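I finally sorted out the pencil situation this weekend. If you've been reading for a while, you know the mug on my desk had been overflowing since April -- dead highlighters, a ruler with a chewed corner, three different glue sticks with no caps. I dumped the whole thing out and tested every single pen on the back of an electric bill. Over 12 of them went straight in the trash!

What I wanted was one case that holds the stuff I use every day and nothing else. Folasade swears by a tin, but tins rattle in my bag and it drives me up the wall on the bus. So, soft pouch it is, with a zipper, in a color I can find when it sinks to the bottom. 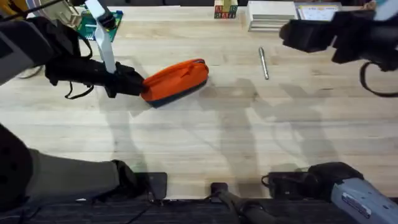

Haoran Meng
Writer and chief desk tidier at Driltholm

Bright orange on top and dark navy along the bottom, and I love that combination way more than I expected to. The long skinny shape is good for pencils and not so good for my big scissors, so those went back in the kitchen drawer (where they came from, my family would like me to add).

My rule now is 5 pens, two pencils, one eraser, and the tiny sharpener. Sticky notes got their own spot in the top drawer. I did try squeezing in the good markers too, and the zipper and I had words -- so the markers live on the shelf.

Next up is the drawer with all the charging cords. Send snacks.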